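Housewares

Gralus Center Expands Kitchen Starter Program
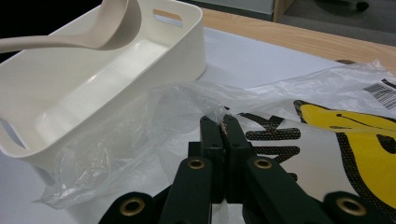
1 min read

The Gralus Community Center will offer kitchen starter sets to 34 additional households beginning this month, the center announced on 10 May 2023. Each set is issued in a storage basket and includes a ladle, other cooking utensils and basic tableware.

"Families moving into a first apartment often arrive without the simplest items," said program manager Roman Ostrowski. "The basket stays with the household and can be used on a shelf or counter."

The center has distributed 360 sets to date. Donated utensils must be clean and may be left at the Enis Street entrance. Applications remain open for four weeks.

2 comments | 4 shares

Contact | © 2023 Gralus Community Center | Back to top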